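Can a robot arm do our processor swaps yet, or should I keep my screwdriver?

Posted in Workshop and Home Machines by Fikach, 28/10/2025

Hello all, long post, sorry in advance. I help run a small computer refurbishing workshop in Viltville. We take in old office desktops, strip them, clean them, test the bits and send them out again to schools and families. Lovely work mostly, but there is one job that everybody tries to swap with somebody else, and that's pulling processors out of boards and putting tested ones back in. It's fiddly, it's hard on the eyes, and if you're tired by four o'clock you bend a pin and that's a motherboard gone.

We've got 70 machines stacked along the back wall and another 800 promised for April, which sounded like wonderful news until I thought about whose thumbs would be doing it! My brother-in-law says all this will be done by machines within a year and I should stop fussing. He also said that about ironing, and I've still got a basket of shirts at home taller than the dog.

So what I want to know is where things really stand. Could an arm with a gripper get through a day of this without a person hovering over it? I don't mind slow. I do mind broken. And if the answer is no, is there some part of the job (sorting, carrying, anything) it could take off us? We're a bench-and-kettle sort of place, so please go easy on the maths.

I'm putting three pictures in so you can see the sort of work I'm on about.

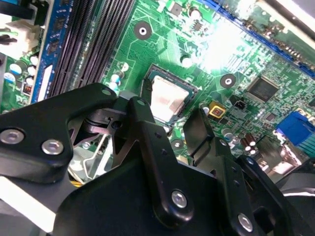
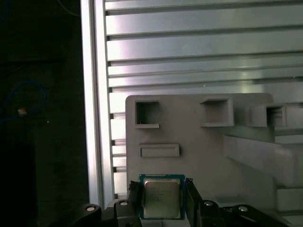
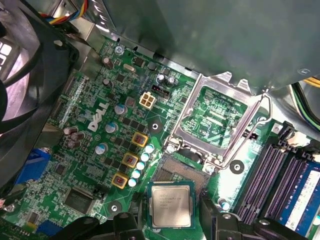
Replies

Kuo-hua Hsu

I've spent a good few years around pick-and-place kit, so I'll have a go at this. Short version: partly yes, and the part that's yes might not be the part you want.

Getting hold of a processor is no great drama now. Your second picture has one held upright by its left and right sides, with the blue border showing all round the silver, and that's a sensible way to carry a flat square thing. Two fingers, two parallel edges, not too much squeeze. If the chips always start in the same place and the same way up, an arm will do that bit happily for hours.

Putting it down again is where you'll spend your money. Look at the third one, the Dell board in its case. The socket is open and the chip is just below it, and you've got a drive cage in the top right, memory slots down one side, cables about the place. A person leans over, tilts their head, and sort of feels the chip settle. An arm has to get its fingers in there without clouting anything, line up the right corner, and let go while the chip is flat. Fingers that hold the sides nicely also want somewhere to go when they open, and the frame round a socket doesn't leave them much.

Then there's the lever. People forget the lever! You have to press it down a touch, ease it out from under its catch, swing it up, and later do all that backwards with a fair bit of force. That's a completely different movement from the chip, and I'd say it's harder to get right than the lifting. Old boards make it worse, as the levers vary from one maker to the next and some are stiff.

Light matters too. In your first picture there's a big white glare on the board to the right of the socket, and the metal top of the processor has a shine on it. You and I look past that without thinking. A camera program can lose an edge completely in a patch like that. A cheap diffuser over the lamp is worth trying before anybody sells you a better camera.

If it were my workshop I'd do this:

Take the boards out of their cases first, by hand. Working down inside a case is asking for trouble.

Sort them by socket type and only give the arm one type in a session.

Make a simple holder so every board sits in exactly the same spot.

Let a person do the levers and the arm do the lifting and placing — at least to begin with.

Run 50 scrap boards through before you let it near a good one, and write down every failure, including the ones you rescued.

Would it be quicker than your people? No, not this year. Would it save some eyes and thumbs? Possibly, if your machines are all much alike. If your 800 come from one big office then you're in luck, and if they come from all over I'd stick with people and buy decent magnifier lamps.

Karaca

no chance mate. ours at work can't even fold a tea towel. get a teenager and a good lamp

Prokside

Bit of a middle view from me. I look after the packing end of a parts shop and we've had an arm in for a while now, doing trays. It's great at trays. Same tray, same spot, all day long, and it never wants a biscuit. The minute somebody puts a tray in sideways it stops and bleeps until one of us wanders over, so "without a person hovering" is a bit hopeful. We don't hover exactly, but we're always in earshot.

So I'd turn your job round a bit. Forget the sockets for now and think about what happens after the chips come out. They need to go in trays, get sorted by model, go off for testing and come back. That's dull work, it's out in the open with nothing to bump into, and a dropped chip on a soft mat isn't usually the end of the world. The printing on the top can be hard to read, mind you. On the one in your second picture I can't make it out at all, so you'd want a proper reading spot with the light set up for it.

Karaca's wrong about tea towels being the test, by the way. Cloth flops about and never looks the same twice. A processor is stiff and square, so it's a kinder thing to pick up, even if it costs more when it goes wrong. Your ironing is safe from robots for a good while yet I'm afraid.

One more thing, check your static precautions before you start. Ask whoever sells you the gripper what the fingertips are made of and whether they're safe around bare chips, and get the answer in writing. We had to change ours after the first week, and the new tips took ages to arrive.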